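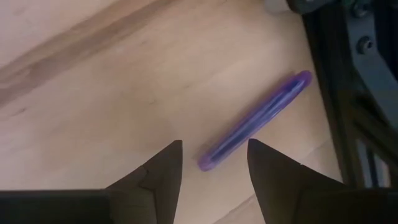

4. Setting up your colour code

Your Codalden planner works straight out of the box, but it gets so much better once every part of your life has its own colour! Set aside a quiet half hour for this section, put the kettle on, and have your Vestar key card handy (it's the stiff card tucked inside the back cover).

Before you start

You'll need the planner, the key card, a pencil and whatever highlighters you already own. There's no need to buy a full set. Two colours will carry most people through to the end of January, and you can always add more.

Note: The planner has 197 dated pages and a notes section at the back. Do your testing in the notes section.

4.1 Test your ink

1. Turn to the last notes page and write a short line in the pen you use every day.
2. Wait a full minute, then run each highlighter across the line once.
3. Turn the page over and look for show-through. A faint shadow is fine.
4. If the pen smears, try again with a longer wait or switch to pencil for that colour.

Caution: Gel pens stay wet longer than you'd think on coated paper. Don't close the planner on fresh ink.
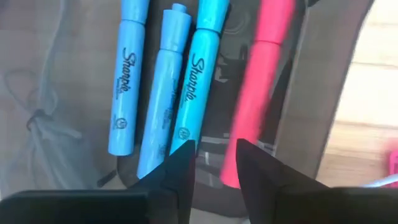 4.2 Fill in the key card

1. Write your categories in pencil first (work, family, bills, appointments, fun – yes, fun gets a colour too).
2. Give your favourite colour to the category you tend to put off. It really does help!
3. Colour the matching box on the card and let it dry.
4. Slide the card into the Onel pocket at the front, coloured side out.

4.3 Mark your first month

1. Go through the month one category at a time, so you're only uncapping one colour.
2. Highlight the time or the first word of each entry. Whole lines get hard to read in a busy week.
3. For anything that runs over several days, draw a thin bar along the bottom of the boxes.

Note: If you have the Mészáros weekly layout, draw the bar along the top instead. The bottom strip is taken up by the habit tracker.

Replacement key cards are part number 473. For changing categories partway through the year, see section 5.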